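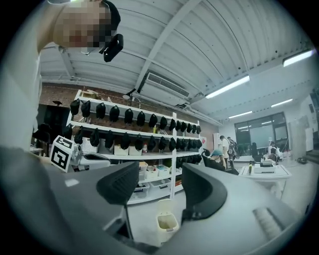 Notebook — cap sweatbands, dye bleed

Home Entries Materials Suppliers Log out

Search entries Go

8/17/18

Black twill again. Vonlow sent the new lot, supposed to be the same dye as the May one. It isn't, or the finish isn't. Rubbed a damp white cotton square on the crown seam, 200 strokes, gray smudge by the end. May lot barely marked the cloth. Same square, same pressure, same tired arm.

Then the sweatband. Soaked 9 offcuts in salt water overnight, pinned each to white lining. Took them off this morning:
- Cludov tape, clean
- Saengthong tape, clean except one corner (my fault, it touched the twill)
- old house tape, brown line all the way along. Bin the rest of that roll

So tape is OK and the twill is the problem. Annapurna thinks it wants a hotter rinse before cutting. Tried 82 C on a half yard piece, ten minutes, plain water. Rinse water came out like weak tea the first go, nearly clear the second. Shrinkage worse than I'd like along the warp. Measured it twice, got two different numbers, need to mark the cloth before washing next time and not after. Dumb.

Pressed the rinsed piece on the Lisora block and it took the curve fine. Color a shade flatter in daylight. Next to an unrinsed one you can tell, on its own I doubt anyone would.

Brim stitching — thread tension still too high on the outer row, puckers on the underside. Backed it off half a turn. Better. Needle was blunt aswell, changed it.

Order stands at 232 caps. Not cutting any of it until the rub test passes on rinsed cloth.

To do
- rub test on rinsed piece, dry and damp
- ask Vonlow for the dye sheet, both lots
- redo shrinkage with marks sewn in, ink washed off last time
- re-cut crown pattern if warp loss is real
- more white cotton squares, we are nearly out

Annapurna — the rinsed peice is on the rack by the sink, pls don't iron it.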